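Reviews > Robotics > Bench kits > Stelterberg two-arm kit

Stelterberg two-arm kit, three months in

I've wanted a proper pair of arms on one bench for years, and the Stelterberg is the first I'd buy again without thinking. Assembly took Kirsty Menzies and me 15 hours over a week in September, most of it cable routing (leave more slack than the manual says!). We put ours inside black fabric walls, and the small stuff shows up beautifully against the dark top — cup, pink tray, even the little white oval.

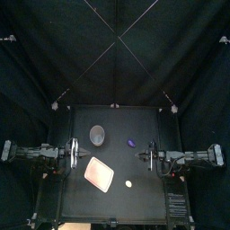
Reach and layout

The arms come in from opposite sides, so handovers happen mid-table. I love this. The tray can sit crooked and I don't bother straightening it.

The wrist view sold me, though. It's a bit grainy in dim light, but both fingertips stay in view and you can judge the gap on each side of a toy eggplant before you close. 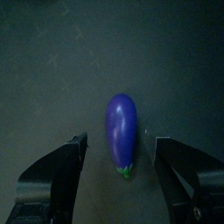
Gripes

The manual is 300 pages and the index is useless. A spare finger set costs $673, and that stings. Support was great: Wiremu Pearce answered me the same evening, twice.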